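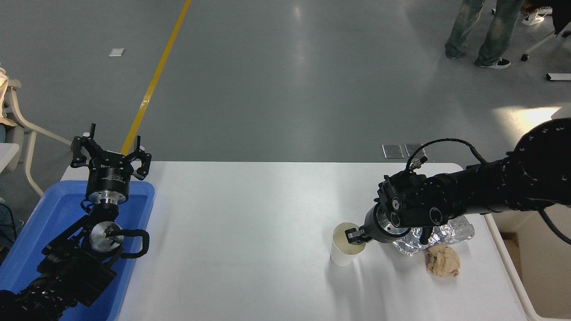

4.2 Leveling the table

Do this step before you connect the power cable. The table Gumar 1,200 is delivered with the feet turned fully in.

1. Put the table in the place where it will stay. Leave 38 cm free on the side of the crank.
2. Lay a spirit level along the long side of the top.
3. Turn the foot at the lowest corner to the left until the bubble is in the middle.
4. Turn the level to the short side and repeat.
5. Press on each corner by hand. If the table moves, go back to step 3.
6. Tighten the lock nuts with the wrench from bag 3.

Note: On a soft floor, check the level again after one week of use.

CAUTION: Do not turn a foot out past the red line. The thread can come out and the table can fall.

CAUTION: Two persons must lift the table. Do not pull it over the floor when the feet are out.

Replacement feet are ordered from Lindqvist spare parts. Please write the table model in the order.

Continue with 4.3, Connecting the power cable.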